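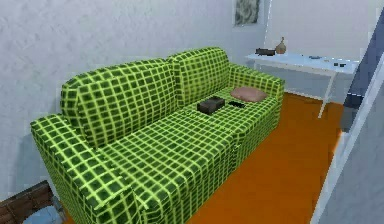

Chapter 7
Pattern Repeat, and Why Your Fabric Order Is Always Too Small

The first thing I ever upholstered on my own was a footstool, and I ran out of fabric. I'd measured the top, measured the sides, added a bit for tucking under, and bought exactly that much of a big check from a remnant bin. Then I started cutting and discovered that if I wanted the lines on the sides to meet the lines on the top (and I did, very much!) I had to throw away a strip between almost every piece. The last side got done in plain calico and faced the wall for years.

So this chapter is about pattern repeat. If you've worked through Chapter 6 you already know how to measure a frame and draw up a cutting plan for plain cloth, and I'm going to assume you've still got that plan handy, because we'll be scribbling all over it.

What a repeat is

Take any printed or woven fabric and put your finger on one spot in the design. Now move straight up the cloth until you hit the very same spot again. The distance you travelled is the vertical repeat. Do it again sideways and you've got the horizontal repeat. Mills usually print both on the label or the back of the sample card, but I measure for myself anyway. I once had a roll of Rutell check where the card was out by more than 2 centimetres, and over the length of a couch that's enough to make you cry.

Checks, tartans and plaids are the fussiest of the lot. With a scattered floral you can be a little bit off and the eye forgives you. With a plaid you've got straight lines running in both directions, and every seam is a place where somebody's eye will stop. The same goes for the spot where an arm meets a seat, or where two back cushions stand side by side. A small, even grid is kinder than a large one, mostly in the amount you waste, but it still has to line up.

Working out the extra

The rule I was taught is simple. For every piece you cut, round its length up to the next whole repeat. Say a cushion panel needs 65 centimetres and your repeat is 12. Five repeats gives you 60, which won't do, so you go up to six and allow 72. You lose 7 centimetres on that panel. It doesn't sound like much until you list all the pieces on a three-seater – inside back, outside back, inside arms, outside arms, fronts, seat, borders, cushions top and bottom – and add up the leftovers.

Don't bin those leftovers, by the way. They're your piping, your zip plackets and your arm caps, and we'll get to all of them in Chapter 9.

Balanced or unbalanced

Before you cut anything, you also need to know if your plaid is the same in both directions. Fold a corner of the fabric over on the diagonal and see if the lines match along the fold. If they do, it's probably a balanced check and you can turn a piece sideways when you're short. If they don't, it's unbalanced, and every piece has to run the same way up. I've got a chair in Cirkcombe tartan at home with one arm cut sideways. I see it every time I walk past with a cup of tea.

Where to start matching

Pick the centre of the inside back and work out from there. Down the back, across the seat, over the front edge and to the floor is one continuous run, and it should look like a single length of cloth that somebody draped over the whole thing. Get that run straight and pin it before you even think about the arms. Arms are harder, especially ones with rounded corners, where the lines have to bend and will wander if you pull too tightly. My habit is to match at the front, where people look, and let any drift work its way towards the back.

Before you go on, you'll need your cutting plan, a long ruler, tailor's chalk in a colour that shows up on your fabric, and a metre or so of cheap gingham to practise on. We'll begin with a single box cushion.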